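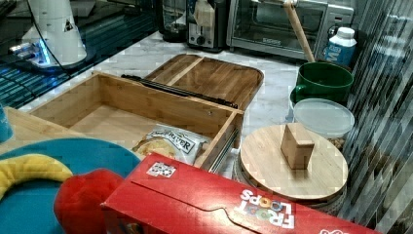
Gruvemia Opens Bread Exchange Program to Households in Stormont and Erach

STORMONT — Gruvemia, the regional food-saving cooperative, will open its household bread exchange to residents of Stormont and Erach in November. Members will be able to trade surplus loaves, buns and unopened dry goods at 14 neighborhood pickup points, at no charge.

The program follows a trial run in Eshun, where 57 households signed up and kept a simple log of the bread they bought, ate, froze and threw away. The logs showed that most wasted bread was never moldy. It had gone dry on the counter or had been pushed to the back of a cabinet behind newer food.

"People buy a loaf for two sandwiches and then the week gets away from them," the cooperative said in a statement. "We want it to be easy to pass along the rest while it is still good."

Under the program, members register a home address and choose the pickup point they want to use. Shelves are open from 7 a.m. to 8 p.m. Store-bought bread must be in its original bag with the label attached so the next household can read the ingredients. Home-baked bread is accepted if it carries a handwritten card listing flour type, nuts, seeds, milk and eggs. Bread left on a shelf for more than 2 days is removed and sent to compost.

Cereal, crackers and other boxed goods are accepted only if the inner bag is sealed. The shelves cannot take meat, dairy, cooked meals or anything that needs a refrigerator. 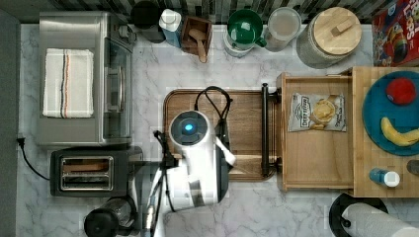

Toasting is one of the simplest uses for day-old bread.

Each new member household will receive a printed kitchen guide. The guide was written during the Eshun trial and covers storage, freezing and use of older bread. Among its suggestions:

Keep bread at room temperature if it will be eaten soon. A refrigerator makes most loaves go stale faster.

Slice a loaf before freezing it. Slices can go straight from the freezer to the toaster — no thawing needed.

Use the oven for larger amounts. Cubed bread dries into croutons on a low setting, and the same cubes can be crushed for crumbs once they are cool.

Throw out any loaf with visible mold, including the parts that look clean.

Wipe out bread boxes every week and let them dry with the lid open. Crumbs left in the corners can draw insects and hold moisture.

Gruvemia has printed 3000 copies of the guide for the first season. A large-print edition is available on request at any pickup point. The cooperative also plans to hold evening sessions at the Erach branch library on reading date labels, since "best by" and "use by" are often taken to mean the same thing.

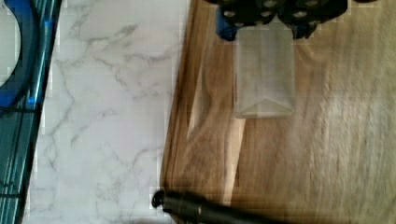

One member in Eshun said the log had changed the way the family shopped more than the exchange itself had. They now buy a half loaf early in the week and pick up whatever is on the shelf after that, and the end pieces go into soup.

Small bakeries may also take part. A bakery that joins agrees to drop off unsold bread before closing time and to label each bag with the day it was baked. Gruvemia supplies the labels and the crates. Bakeries in Erach that already give to a food pantry are asked to keep doing so and to offer the exchange only what the pantry cannot use.

Registration opens at 9 a.m. on the first day of November, in person at any pickup point or through the Gruvemia website. Households that took part in the Eshun trial are already enrolled and do not need to sign up again. A list of pickup points will be posted at the Stormont and Erach town halls.

About Gruvemia

Gruvemia is a member-owned cooperative that runs food exchange shelves, kitchen classes and a community compost site. Its office is in Stormont.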